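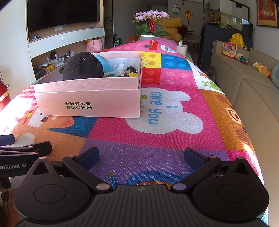 Macarena Lorente
I should be grateful for guidance on the cleaning of foam mats in a shared community room. The Cantero Centre in Bretadmont makes its hall available to a parent and toddler group in the mornings, and the long table is covered with a printed foam mat bearing the words "I like you". The hiring agreement requires all surfaces to be disinfected after each session, but does not state which product is to be used. A bleach solution has been suggested. Would this be suitable, or is it likely to fade the colours?

Severino Montoya
Bleach should be avoided unless the maker's instructions permit it, as repeated use may dull printed foam and leave the surface brittle. Wash the mat first with warm water and a little washing-up liquid, then rinse and dry it. A disinfectant suitable for surfaces used by children may follow – observe the contact time on the label and wipe with clean water afterwards. Mats should be fully dry before they are rolled or stacked.

Yolanda Aranda
We use baby wipes at Vondano and have had no complaints.

Begoña Barrios
Baby wipes do not generally disinfect and would not meet the agreement as described. I would ask the centre to name an approved product in writing. Ours did so in February, and the clause now runs to 2 lines.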